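Oddur Bundgaard has taught his kids at home for nine years, and he is tired of being sold things. The latest is Lendo, a lesson app that charges by the month and promises to "plan your whole year."

"It planned January for us," he says. "Fractions, then fractions again. I could've done that on an envelope." 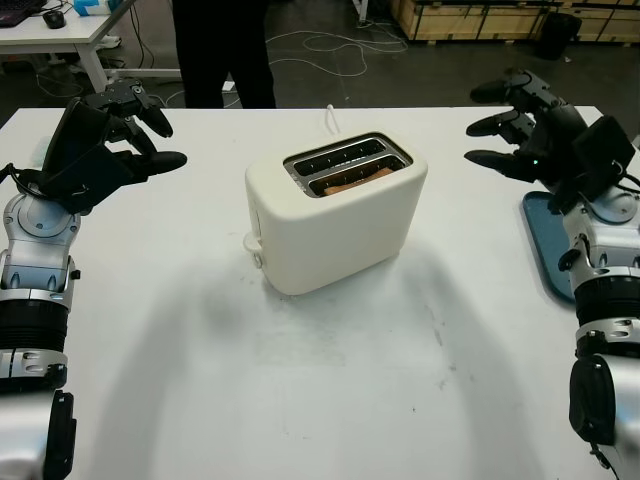
Page last changed: Friday, November 8, 2024

I asked about the 1,408 worksheets Lendo advertises. Bundgaard shrugged. "How many are any good? They never put that number on the box."

He did like the Jarman readers, at least the early ones. Would he try Lendo again?

"If it's free. Maybe. My daughter wants the spelling game, so ask her."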